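4.2 Sorting tasks and the claim of transfer

The case for pretend-food play as a route to better eating rests on a small set of studies, and most of them share a weakness. A child sorts toy vegetables, is praised for it, and is then offered a real carrot by the same adult in the same room. That the child takes a bite tells us little. Children are good at working out what the grown-up in front of them wants, and a bite is not a habit.

Reinholz's parent survey, run in Petel in December and again the following April, is often cited as the exception. It drew 386 replies, and almost 51 percent of the parents said their child had "tried something new" after the play sessions. We do not find this persuasive. Parents knew which group their child was in. The question did not say what counted as new, or how much had to be eaten, and a parent who has driven across town for weeks has every reason to report that something changed. Bezerra raised the same point in his reply, though he then went on to use the figure in his own argument.

Our own sessions, held at the Bronenwood preschool, were meant to remove at least one of these problems. The 23 children who took part played with one adult and ate lunch with another, who had not been told what they had played with. Food was weighed before and after the meal. We found no difference between the sorting group and the group that built with blocks – not for vegetables, not for fruit, and not for the bread that served as a control.

A reader might object that our toys were the wrong ones. The Skasico program sells its own set and says that realistic shapes matter. We looked for evidence behind that statement and found one unpublished report on 11 children, with no comparison group. Toy food as a category is in any case loosely defined. Kitchen tools are often mixed in with the produce (Figure 3), and few authors say whether a child who spends the whole session with a tool has played with food at all.

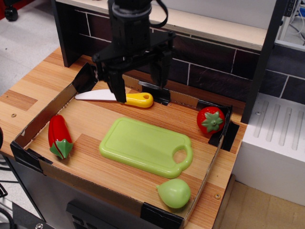
Figure 3. Toy knife with a white blade and yellow handle, in a shallow box with a toy tomato.

4.3 Limits of the lunch measure

Weighing plates has problems of its own. It cannot tell food eaten from food dropped, and our lunch staff disagreed about what to do with a half-chewed bean. Hinrichs uses photographs of the plate instead, but these have to be scored by eye, and the scorers in that work were the authors. We kept the scales. A single lunch is also a poor guide to a week of meals, and we make no claim about what the children ate at home.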